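Search this site
Enter keywords

Print this page | E-mail this page

Public Health and Borders -- Unit 7 handout
Quarantine at land crossings: who decides, who pays, who checks

Read before the seminar. Bring the Haworth packet, we use the tables in the back.

1. Where the power comes from

Most countries have two layers. A standing health law (general, old, vague on purpose) and a stack of short-term orders issued under it. The standing law says an official "may restrict movement to prevent spread." The orders say how many days, which crossings, which travelers. Students mix these up every year on the exam. If a rule changed over the weekend, it was an order.

Questions to ask of any order:
- who signed it, and could they
- when does it end (many have no end date!)
- does it name a penalty or just say "must"
- can a person appeal, and to whom

2. The Seson crossing case

Our main case, runs through the whole unit. Seson is a small road crossing, two lanes, one health desk. The river town of Tiva sits on the other side and a lot of people live in one and work in the other. In July the regional office orders home isolation for everyone coming in. No exception for daily workers. Four days later there is one, but it only covers people with a letter from an employer.

Problem: cleaners, farm hands, people caring for a parent. No employer, no letter. The desk logged 929 crossings in the first week under the new rule and more than 50 were turned back for paperwork alone. Keep that figure in mind for the proportionality section, it comes up again.

Note the order never defined "employer." The desk staff did, on the spot, differently on each shift. Is that delegation? Or just a gap? Be ready to argue either one.

3. Self-isolation vs. quarantine

Terms get swapped in the press. For this course:

Quarantine -- ordered, checked, usually with a penalty.
Self-isolation -- asked for or ordered, but left to the person to carry out.

The middle ground is the hard part. Ordered but not checked. Does a rule nobody enforces still bind? Legally yes. In practice compliance depends on pay, housing, and whether people think their neighbors are doing it to. Shared apartments matter more than most orders admit.

4. Cost

Who covers lost wages? Three models in the packet: state pays, employer pays, traveler pays. The Corkisent agreement (packet, p. 30) splits it between state and employer but leaves out the self employed. Read the dissent as well, it's short.

Also testing fees. If a test gets you out early and the test costs money, then the length of isolation depends on income. Some courts have cared about this, some havent.

5. Proportionality, quick version

Right aim? Does the measure help the aim? Anything milder that would work as well? Is the burden fair overall?

Step three is where governments lose. Go back to Seson and list the milder options the office had on day one. Minimum 2. Write them down before class -- I will collect them.

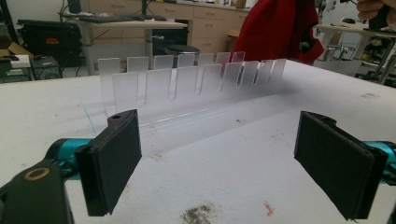

6. For next time

Finish the Haworth packet, sections on appeals and on data kept at the border. Short response, one page, on this: should a health desk log be open to the police? Use the Tiva material if you can. Late ones lose a grade step, same as before.

Print this page | E-mail this page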